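Herus 2, self hosted backup tool. Review after moving everything off cron

Short version first because I have to be out the door at 4. It's good. Install is fine, restore is very good, the config file format will annoy you for an evening. If you already have a working pile of shell scripts and you like them, stay put. If your pile of shell scripts looks like mine did, read on.

What I had before: one box in the closet, one rented server, a laptop. Nightly rsync from a cron job I wrote years ago. No alerts. No pruning either, so every so often the disk filled and the job quietly quit. Found out in February that the database dump had been writing empty files since an upgrade. Same name, right date, zero bytes. So that was the push.

Looked at three things. Rusholm, which wants an agent on every machine and a license past the first few. Andreadis, which I liked a lot on paper, but the web interface wouldn't load behind my proxy and I gave up after a night of it. And Herus, which is one binary and a text file.

Install

Download, unpack, drop it in the path, run the init command. It asks where the repository goes, asks for a passphrase twice, done. There's a container image too. I used the container on the rented server and the plain binary on the other two and they behave the same, except the container needs the cache folder mounted or it rebuilds the whole index every single run. Docs mention this. On page two, under "Notes". Should be on page one in large type.

Packages exist for the usual distros but they lag. The one I got was old enough that the restore command had a different name. Skip it, take the binary.

Config

Okay so this is the weak part. It's a custom format, looks like INI, isn't INI. Sections nest by indentation, and tabs and spaces are not the same thing to it. Mix them and you don't get an error, you get a job with no paths in it, which then runs and reports success becuase it backed up everything it was told to. Nothing.

There's a check command. Use it every time you touch the file. It prints out each job with the paths it resolved, and if a job shows a blank list you've got a tab somewhere. I'd like it to refuse to run a job with no paths. Somebody has already filed that and the maintainer seems open to it.

Once it's right it's readable. Mine is 105 lines for three machines, including comments, and I could hand it to someone else. The old scripts I could not have.

Excludes are per job, with a shared list you can pull in by name. Patterns work like gitignore, mostly. The leading slash means the root of the job and not the root of the disk. Tripped me up once.

Speed

First run is slow. It hashes everything. The closet box took all night and part of the morning. After that the nightly run is short enough that I stopped looking. Memory is the thing to watch. On the little rented server it pushed into swap until I set the workers option down to 1. Default is 4. For a small machine that's too many, and it doesn't look at how much RAM you have before deciding.

Bandwidth limit works, and you can give it hours. I have it wide open after midnight and throttled the rest of the day. No complaints.

Alerts

Email over plain SMTP, webhooks, and a "dead man" ping where it calls a URL on success and something else yells at you when the call stops coming. Use the last one. Email on failure is no help if the machine is off.

Webhook body is a template, so you can shape it for whatever chat thing you use. The template docs are thin. Vusumuzi Makhubela has a set of ready made ones in the community repo, I copied his and changed the channel name and that was that. Thanks if you're reading.

One gripe, there's no way to say "only tell me after two failures in a row". My laptop is asleep half the time and every missed run is a message. I ended up turning off alerts for the laptop and checking it by hand. Not ideal.

Restore

This is where it earns its place. You can mount a snapshot read only and just browse it like a folder. Find the file, copy it out. No guessing at paths. You can also diff two snapshots, which I didn't think I'd use and have used more than anything else in the tool. What changed in this folder between last week and now. Great for chasing down a config you broke.

Full restore test: wiped a spare drive, pulled the closet box back onto it from the remote copy. Permissions right, symlinks right, owner and group right. Extended attributes need a flag, and it's off by default, and I think that's the wrong default. Database dump opened and had rows in it. You have no idea how nice that was to see.

Biggest folder in there is family photos, so I opened a bunch out of the restored copy at full size, all over the tree, and ran the checksums on the rest. 2000 files in the sample, all matched. 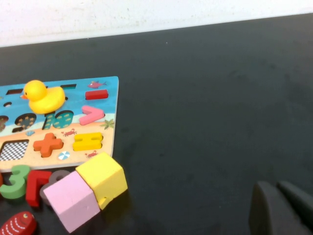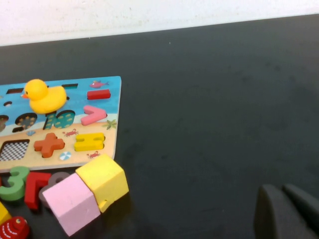
Things that broke

Five, in order of how mad I got.

1. The lock file. Kill a run halfway and the lock stays. Next night's run sees it and exits. There's an unlock command but you have to know you need it. The dead man ping caught this for me.

2. Tabs. See above. Still mad.

3. Prune is a separate step and nothing schedules it. I assumed the retention setting did the pruning. It only marks. You need a second job that does the deleting, or the repo grows forever, which was one of the things I was trying to get away from.

4. Time zones. Schedules in the config are local time, log lines are UTC. Took me a while staring at logs to work out why the midnight job was running at five.

5. The progress bar wraps in a narrow terminal and fills the scrollback with junk. Quiet flag fixes it.

Encryption and the passphrase

On by default, no way to turn it off, fine by me. You can have more than one passphrase per repository, so each machine gets its own and you can revoke the laptop if it gets stolen. Print one out. Paper. Put it somewhere that isn't the house. There's no recovery, the docs are blunt on this and they're right to be.

Passphrase can come from a file, an environment variable, or a command. I use the command so it reads out of the password manager. Works in cron, works in a systemd timer, did not work in the container until I built my own image with the password tool in it.

Storage

Local disk, SFTP, anything S3 shaped. I'm on a storage plan from Hanwood for the remote copy and a USB drive for the local one. SFTP was fine but slow with lots of little files, S3 mode was a good deal quicker against the same provider. If yours offers both, try S3 first.

You can copy between repositories without re-reading the source machine, so the closet box only gets hashed once a night and the remote copy is made from the USB one. Nice touch. Saves the old disk some wear.

Who should bother

You've got two or three machines and you're comfortable in a text file. You want to be able to get one file back without reading a manual at midnight. Then yes.

If you want a web page with buttons, no. There's a third party one but it's read only and it wants its own database. If you have twenty machines, also probably no, the single config file would get silly.

Price is zero. There's a donate link. I gave it some.

4 out of 5. Would be higher if a job with no paths was an error. Will update this when the next release is out, the changelog draft says the lock thing is getting looked at, and I still need to try the append only mode on the S3 side and see wether prune copes with it.

Contact | Copyright, all posts by the author unless noted | Back to top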